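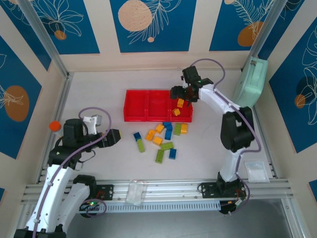 What is a sorting cell, and what does it do to the jobs of the people who work next to it? It's a small station where robot arms pick mixed parts off a surface and put them into the right bins, and it mostly moves people from handling parts to setting up, checking and fixing.

Sorting cell (workplace automation)

I've been keeping this entry going for the Laloddale shop-floor encyclopedia since January, so forgive me if it sounds more like me than like a reference book. A sorting cell (some folks say "pick station" or just "the table") is the bench-sized cousin of the big fenced-off robots in car plants. Ours at Laloddale has two arms bolted to a rail along the front, with a gripper on each one and a tray in the middle to drop things in.

How the work is set up

Most cells start out with practice parts. Toy building bricks are great for this! They're cheap, they come in bright colors, and they land at all sorts of angles. A typical exercise has blue, yellow and lime-green bricks scattered in front of a red tray with three compartments. At the moment shown, the two bricks in the tray are both yellow and both in the right-hand compartment, with one gripper hanging over them and the other reaching toward the bricks beside the tray. After bricks we go to caps, then clips, then the little gaskets everybody hates (they stick together and they roll, I don't know how they manage both).

Two arms can share a tray, but they need rules about who goes where. On our line the left arm gives way to the right one over the tray. The Hestport site does it the other way around, and people who transfer between the two plants spend their first week muttering about it.

What changes for people

Before the cell, hand sorting at Laloddale was a job for 11 people on the day shift. It's now four at the cells, and the rest went to packing, incoming inspection and the repair bench. No one was let go over it, though I should say a couple of people didn't love where they landed, and one asked to go back and couldn't. That part could have been handled better.

The hand work itself was hard on wrists and necks. I did it for two winters and I don't miss it. What I do miss is the talking - you could chat all morning over a sorting table, and a cell operator is usually alone with a screen. The Bukhari plant puts its cells in facing pairs so operators can see each other, and I'd love for us to copy that.

New tasks that came with the cells include loading parts, clearing jams, swapping gripper fingers and teaching the arms a new part. Teaching is the one people argue over. A new part takes over 30 runs before we trust it overnight, and the gaskets took 476, which used up most of a month and a lot of patience.

Pay and training

Operators are graded one step above hand sorters here. The training used to be a binder. These days it's a course called Vudeo, done in pieces at the start of shift, and the jam-clearing section is the one worth repeating. The section on safe stops needs a rewrite, and I've sent in my notes.

See also: Gripper fingers, wear and replacement; Incoming inspection; Job rotation at Hestport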